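室内整備実習「グマール課程」参加者の募集について

公開日 2019年2月18日
文 ラクソン室内研究所 募集担当 アーネル・ウマリ
シェア 23　コメント 2

ラクソン室内研究所(以下「当研究所」という。)は、ペテッティ館一階大室及びその付属区画を会場とする室内整備実習「グマール課程」(以下「本課程」という。)を実施するにあたり、参加者を次のとおり募集します。応募を希望される方は、本要項を最後までお読みのうえ、所定の手続により申し込んでください。

一　趣旨

複数の部署が入れ替わりで使用する部屋では、机の位置、椅子の向き、流しの周り、棚の中身が使用のたびに少しずつ変わります。一回ごとの変化は小さく、次の使用者が戻せる範囲のものですが、戻す先の状態が決まっていない部屋では、戻したつもりの配置が前の配置と異なることがしばしばあります。ペテッティ館においても、開館以来、物品の置き場は各部署の慣行に委ねられてきました。

当研究所は昨年度、館内の備品を一通り調べ、ほぼ1000点の物品について名称、数量、使用部署を記した台帳を作成しました。台帳には物品の置き場を記す欄がありますが、この欄は現在のところ大半が空欄です。本課程は、実際に部屋を片づけ、使用に供し、また片づけるという作業を参加者に繰り返し行っていただき、その結果をもとに置き場の欄を埋めることを目的としています。

したがって、本課程は講義を中心とした研修ではありません。座学は初日の説明と中間の検討会に限り、残りの時間は室内での作業と、作業後の記録の作成に充てます。整理収納に関する資格の取得を目的とするものでもなく、修了によって特定の資格が与えられることはありません。

二　会場

会場はペテッティ館一階大室です。天井は白い波形の金属板で、梁も白く塗られ、天井扇が取り付けられています。奥は中二階の下にあたり、手すりの付いた中二階の下に丈の高いガラス窓とガラス戸が並びます。窓には淡い色の巻上げ式の日よけがあります。天井の高い部分と中二階の下とでは照明の種類が異なりますので、細かな文字の読み書きを要する作業は、担当者の指示する場所で行ってください。

大室には、木製の天板の机、白い机、事務用椅子、棚、台付きの流しなどがあります。いずれも日常の業務に使用されている物品であり、実習のために別に用意したものではありません。使用部署が必要とする時間帯には使用が優先されますので、実習の進行が前後する場合があります。

通路が重なるときは互いに声をかけ、譲り合ってください。他の人の所持品には、持ち主の了解なく触れないものとします。

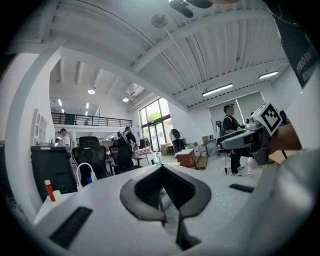

作業区域は、窓側、中二階下、流し周辺の各区域に分け、班ごとに受け持ちを定めます。受け持ちは固定せず、課程の中ほどで入れ替えます。ある班が決めた置き場を別の班が使ってみて、迷うことなく物を出し、戻せるかどうかを確かめるためです。入替えの際、口頭での引継ぎは行いません。引継ぎは、後に述べる配置票のみによって行います。

中二階への立入りは、担当者が同行する場合に限ります。手すりに物を掛けること、手すり越しに物を受け渡すことは、固く禁じます。

三　実習の内容

本課程で行う作業は、おおむね次の順序によります。ただし、参加者の経験及び室内の使用状況により、順序を変更し、又は一部を省略することがあります。

現状の記録
受け持ち区域にある物品を、動かす前に記録します。記録は配置票に手書きで行い、品名、置かれている面、向き、隣にある物を記入します。品名が分からない物品については推測で名称を付けず、形と色を書き留め、担当者に照会してください。昨年度の調査では、部署ごとに呼び名の異なる物品が多く見つかり、同じ物が台帳に二重に載る原因となりました。

取り出しと仕分け
机上、棚及び流し周辺の物品を所定の面に移し、使用頻度により仕分けます。仕分けの区分は、常に出しておく物、使用時に出す物、大室の外で保管する物とします。廃棄の区分は設けません。廃棄の可否は使用部署が判断する事項であり、参加者が廃棄を提案する場合は、配置票の備考欄にその旨を記入するにとどめてください。

液体の入った容器の扱い
瓶その他の容器は、中身が明らかであるか否かにかかわらず、立てた状態で扱います。横になっている容器を見つけたときは、先に周囲の状態を確かめ、蓋が閉まっていることを確認したうえで起こしてください。表示の読めない容器は開けず、においを確かめることもせず、そのまま担当者に渡してください。

机と椅子の配置
机の配置は、通路の幅、窓及び出入口との関係、電源の取り方を考慮して決めます。椅子は、使用しないときに戻す位置と向きを定めます。背の向きまで指定することは過度に細かいと思われるかもしれませんが、試行の段階では、向きの定まっていない椅子が最も早く元の位置を離れました。車輪の付いた椅子で物品を運ぶことは認めません。

流し周辺の整備
流しの周辺には、飲用の器と清掃用の用具とが近接して置かれがちです。本課程では両者の置き場を分け、下段の棚に置く物の種類を限定します。流しの内側には、作業の終了時に何も残さないことを原則とします。布類は乾いてから収納し、乾かないうちは棚に入れないでください。

床面の点検
大室の床は石目調の模様のある灰色の床です。模様があるため、水滴や小さな部品が見分けにくいことがあります。作業の終了時には、照明を点けたまま、立った姿勢としゃがんだ姿勢の両方で床面を点検します。拾得した部品は封筒に入れ、拾得場所を書いて担当者に提出してください。

復元の試行
定めた配置から物品を一度崩し、別の班が配置票のみを見て戻します。戻した結果が元の配置と異なった場合、戻した班の誤りとはせず、配置票の記載を改めます。この試行は、本課程のうちで最も多くの時間を充てる部分です。 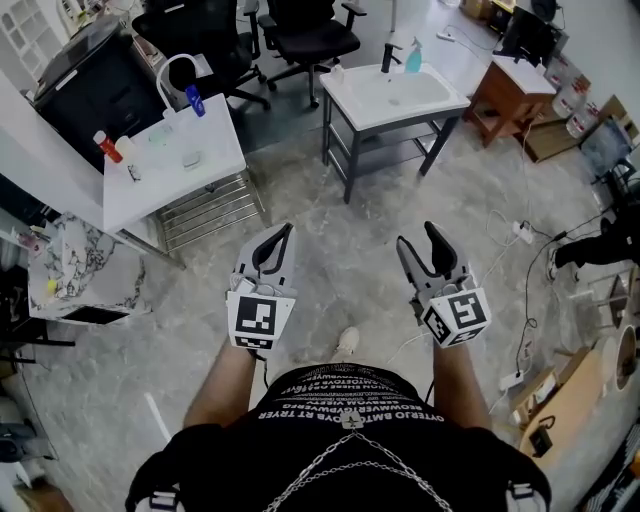

椅子や机のほかに、流しの台も動かすことがありますか。

流しの台は、原則として現在の位置のまま使用し、参加者が動かすことはありません。位置の変更が望ましいと班で判断した場合は、配置票の備考欄に理由と希望する位置を記入し、担当者が施設管理の部署と協議します。

四　配置票について

配置票は、本課程を通じて使用する唯一の書式です。片面刷りの用紙一枚に、区域の略図を描く欄、物品を列記する欄、備考欄を設けています。

略図は上手に描く必要はありません。机は四角、椅子は丸で足り、向きのある物には矢印を添えます。寸法を書き入れる必要はありませんが、他の物との関係、例えば「棚の右側面に付ける」「机の奥の縁に沿わせる」といった書き方で、読む者が一つの位置を思い浮かべられるようにしてください。「適当な場所」「邪魔にならない所」「いつもの位置」という語は、配置票では使用できません。

記入には当研究所の用意する鉛筆を使用します。訂正の跡は消しゴムで消さず、線を引いて残してください。どの記載が何度改められたかは、置き場を決めるうえで参考となります。記入済みの配置票は当日中に提出し、館外に持ち出さないものとします。

なお、配置票の書き方に関する指導は、当研究所主任研究員ブリット=マリー・セーデルルンド(Britt-Marie Söderlund)が担当します。同研究員は、ドゥルニア分室において共用作業室の配置基準の策定に携わり、現在の書式の原案を作成しました。ドゥルニア分室の書式には物品の写真を貼る欄がありましたが、ペテッティ館では略図に改めています。写真を貼ると説明の文が短くなり、写真に写らない裏側や引き出しの中の記載が抜け落ちたためです。

五　募集人員及び班の編成

募集人員は12名とします。班の編成は当研究所が行い、初日に発表します。知人同士での応募は差し支えありませんが、同じ班とする希望には応じられません。

応募者が募集人員に満たない場合も本課程は実施します。その場合、受け持ち区域を減らし、中二階下の区域は当研究所の職員が整備します。

六　応募資格

次の各項を満たす方を対象とします。学歴、職歴は問いません。

本要項の発表の日において満18歳以上であること。
日本語で書かれた配置票を読み、日本語で記入できること。図の併用及び辞書の使用は認めます。
課程の全日程に参加できること。やむを得ない事情による一部欠席は、事前に届け出た場合に限り認めます。
椅子一脚程度の物品を、必要に応じて二人で持ち運ぶことができること。この項を満たすことが難しい方は、記録及び復元の照合を主とする役割での参加を認めますので、申込書にその旨を記入してください。役割の違いは、選考の結果に影響しません。

整理収納、清掃、倉庫管理、調理場、舞台設営等の経験のある方の応募を歓迎しますが、経験のないことを理由に選考で不利に扱うことはありません。むしろ、経験のある方には、他の現場で身に付けた置き方をそのまま持ち込まず、この部屋の使われ方を先に見ることをお願いしています。

当研究所の職員及びその同居の家族は応募できません。ペテッティ館を日常的に使用している部署の方は応募できますが、所属部署の受け持ち物品が多い区域には配置しません。

七　期間及び時間

本課程の日程は、参加の決定した方に個別に通知します。日程は連続する平日を基本とし、午前に作業、午後に記録と照合を行います。昼の休憩は館内の休憩室を利用できます。大室の机での飲食は、ふたの付いた容器による飲み物を除き、認めません。

使用部署の都合により大室が使用できなくなった場合は、休憩室において配置票の照合を行います。この場合も出席として扱います。

八　謝礼及び費用

参加費は無料です。ただし、傷害保険料その他の実費として、初日に1000円を申し受けます。この実費は、参加者の都合により途中で辞退された場合も返還しません。

全日程の参加者には、当研究所の規程に基づき謝礼を支給します。支給の額及び方法は、参加決定の通知に記載します。一部欠席を認められた方の謝礼は、出席した日数に応じて計算します。

交通費は、最も経済的な経路により計算した額を、課程の終了後にまとめて支給します。宿泊を要する方への宿泊費の支給はありません。

九　服装及び持ち物

動きやすく、汚れても差し支えない服装で参加してください。靴は、かかとが覆われ、底の滑りにくいものとします。長い首飾り、垂れ下がる紐の付いた上着は、棚や椅子に掛かるおそれがありますので、作業中は外すか、服の中に収めてください。

持ち物は、筆記用具を除き、特に指定しません。手袋、布、鉛筆、用紙は当研究所で用意します。使い慣れた手袋を使用したい方は持参して構いません。貴重品は各自で管理するものとし、大室の机及び棚に私物を置かないでください。私物が置かれていると配置票に記載すべき物品との区別がつかず、照合のやり直しを要することになります。

十　応募の方法

所定の申込書に必要事項を記入し、ラクソン室内研究所募集担当宛てに、郵送又は持参により提出してください。申込書はペテッティ館の受付で配布しています。電子メールによる提出は受け付けていません。

申込書の「部屋の記述」の欄には、日頃使用している部屋のうち一つを選び、その部屋にある机又は棚一つについて、載っている物とその位置を文章で記入してください。片づいている必要はありません。散らかった机の正確な記述は、片づいた机の大まかな記述よりも、選考において高く評価します。自宅の部屋を選ぶことに差し障りのある方は、職場、学校、図書室その他の部屋を選んでください。

応募の受付は2月23日必着をもって締め切ります。持参の場合も同日の閉館時刻までとします。締切後に到着した申込書は、理由のいかんを問わず選考の対象としません。

十一　選考

選考は書類により行います。「部屋の記述」の欄を複数の職員が読み、記載のみから略図を描き起こします。描き起こした略図が職員の間で一致する度合いを、主な判断の材料とします。文章の巧拙、字の美しさは問いません。

書類による判断が難しい場合に限り、短時間の面談をお願いすることがあります。面談の会場はペテッティ館とし、面談に要する交通費は当研究所が負担します。

選考の結果は、応募者全員に書面で通知します。選考の経過及び理由に関する問合せには応じられません。提出された申込書は返却せず、選考の終了後、当研究所の規程に従って処分します。

十二　個人情報及び記録の取扱い

申込書に記載された個人情報は、選考、連絡、保険の手続及び謝礼の支給のためにのみ使用します。

参加者が作成した配置票は、台帳の付属資料として当研究所が保管します。報告書に配置票を掲載する場合は、記入者の氏名を除きます。記入者の筆跡が残ることに支障のある方は、課程の終了までに申し出てください。当該の配置票は、職員が書き写したものに差し替えます。

十三　安全に関する事項

物品を持ち上げる前に、置く先の面が空いていることを確かめてください。両手がふさがった状態でのガラス戸の開閉はせず、他の参加者に開閉を依頼してください。踏み台の使用は担当者の立会いのもとに限り、椅子を踏み台の代わりにすることは認めません。

物品を破損した場合は、破片に触れず、その場で担当者に知らせてください。通常の作業の範囲で生じた破損について、参加者に弁償を求めることはありません。ただし、報告のないまま放置された破損が後に判明した場合は、以後の参加をお断りすることがあります。

気分のすぐれないときは、作業の途中であっても休憩室で休んでください。休憩の時間は欠席として扱いません。

十四　問合せ

本要項に関する問合せは、ラクソン室内研究所募集担当アーネル・ウマリ(Arnel Umali)が受け付けます。問合せは書面又はペテッティ館受付への来訪によるものとし、回答に数日を要する場合があります。会場の事前見学は、大室の使用状況により個別に調整します。見学を希望される方は、希望する日を複数記入した書面を受付に提出してください。見学の有無は選考に影響しません。

関連するお知らせ
ペテッティ館備品台帳の閲覧手続について
ドゥルニア分室 共用作業室の利用時間の変更
配置票の記入例(区域略図編)の配布について
休憩室の椅子の入替えに伴う使用制限
ラクソン室内研究所 事務補助員の募集(受付終了)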